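Leveling a Travel Trailer on Uneven Ground

The procedure is older than most of the rigs it is used on, and the order of steps still matters more than the equipment

By Nathalie Girard
Thu 30 May

Most sites in public campgrounds are not level. They are graded to shed water, and a pad that drains well will put a trailer out of true in at least one direction.

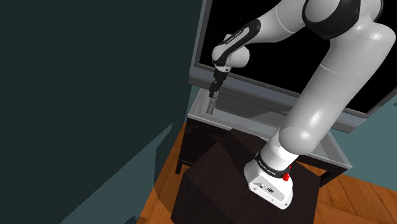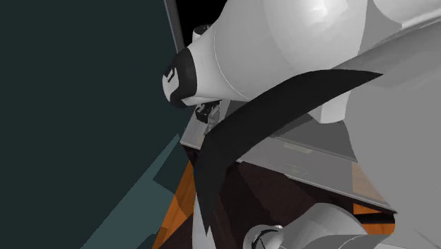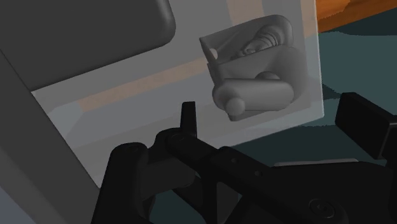 6 min read

A trailer has two axes to correct. Side to side is set at the wheels. Front to back is set at the tongue jack. The two are corrected in that order, and the trailer stays hitched for the first and comes off the hitch for the second. Owners who reverse the order usually end up doing the first one twice.

I spent four nights in the lower loop at Wollstead with an 18-foot single-axle trailer, moving it between three sites to compare methods. Lewis Pringle, who has looked after the loop for several seasons and tows a tandem-axle unit of his own, walked the sites with me before I parked on any of them. His first comment was that people read the pad and forget the approach. A pad can be close to flat and still be reached by a gravel lip that leaves the trailer sitting at an angle to where the driver thought it would be.

Start with the level itself

A bubble level is only as good as the surface it is stuck to. The stick-on vials sold for trailers are normally mounted on the front wall, where the skin may not be square to the floor. Before trusting one, park on a surface you have checked, put a carpenter's level on the floor inside the door, and compare. If the vial disagrees with the floor, move the vial.

The floor is the reference. Countertops, bed platforms and the top of the refrigerator are all built on top of it and pick up small errors along the way. An absorption refrigerator does need to be close to level to run safely, but its manual will give its own limits, and those limits should be checked against the floor reading once and written down.

Electronic levels work on the same principle and need the same check. The Dovance unit I carried reports the height needed at the low wheel, which saves some guessing. It took its zero point from the floor and held it through the trip. It also needed its battery warmed in a coat pocket before it would pair on the coldest morning, so the carpenter's level stayed in the front locker within reach.

Side to side

Position the trailer where it will finally stand and read the side-to-side level. Note which wheel is low. Pull forward or back far enough to place a ramp or stacked blocks against that wheel, then drive onto it slowly with a second person watching the level.

Curved ramps allow fine adjustment. The driver stops when the bubble centers, and a matching chock goes in under the curve. Stacked blocks adjust in fixed steps, which means accepting the nearest one. On the first site at Wollstead the curved ramp got the floor to center on the first attempt. The blocks left it slightly low on the door side. For one night this made no difference to sleeping or cooking.

On a tandem axle, both wheels on the low side should be raised together. Lifting one and leaving the other hanging puts the load on a single tire and one set of springs. Pringle uses a run of planks for this, with the ends cut at a slope, and he keeps them long enough that each tire's full footprint is supported. The same applies to blocks: no part of the tread should overhang.

Soft ground changes the procedure. Blocks on wet grass will sink, and they will sink unevenly. A square of thick plywood under the stack spreads the load. After the wheel is on the blocks, wait several minutes and read the level again before chocking.

Chock before unhitching

Chock both sides, in front of and behind the wheels, while the coupler is still on the ball. The wheel on the ramp and the wheel on the ground are both chocked. An X-type chock between tandem wheels reduces rocking but does not replace chocks on the ground.

Only then should the tongue jack go down, onto a block if there is a long way to travel, and the coupler be released. If the trailer shifts as the weight comes off the ball, lower it back, latch it and find out why. On the second site mine moved a small distance because a chock was sitting on loose gravel. Raking the gravel away and resetting the chock on the hard surface fixed it.

Front to back

With the trailer unhitched, raise or lower the tongue until the floor reads level. On a site that falls away at the front, a short jack may run out of travel. The Trusalik jack on my trailer has 12 inches of it, and the third site used nearly all. A wide block under the foot restores some margin and should be set before unhitching.

On a site that rises at the front, the problem is the other way around. The tongue has to come down and the coupler may meet the ground before the floor is level. There is no good fix for this on the spot except turning the trailer around, if the site allows it, or asking for another site.

Stabilizers come last

Corner stabilizers are meant to stop the floor from moving when someone walks on it. They are not lifting devices. Using them to raise a low corner can twist the frame, and the first sign is often a door that will not latch.

Lower each until it touches, then add a small amount of load. Work in pairs, rear first, and check the level again when all four are down. If the bubble has moved, at least one has been overtightened. Back all of them off and start again.

The stabilizers should be checked after the first night, particularly following rain. Two of mine at the second site had come free of their pads by morning — the ground had settled under the weight.

What to carry

For the trailer described here, the kit is one curved ramp with its chock, ten stacking blocks, two pairs of rubber chocks, two plywood squares and a carpenter's level. It fits in a milk crate. Chowdary makes a bag for the same purpose, with a drain hole in the base, and it is easier to lift out of a front locker when the contents are muddy.

Rinse the ramps before packing them. Grit on the underside wears the grip pads and makes the ramp slide on pavement at the next stop.

The lower loop at Wollstead takes trailers through the end of June on a first-come basis. The sites along the creek are the steepest.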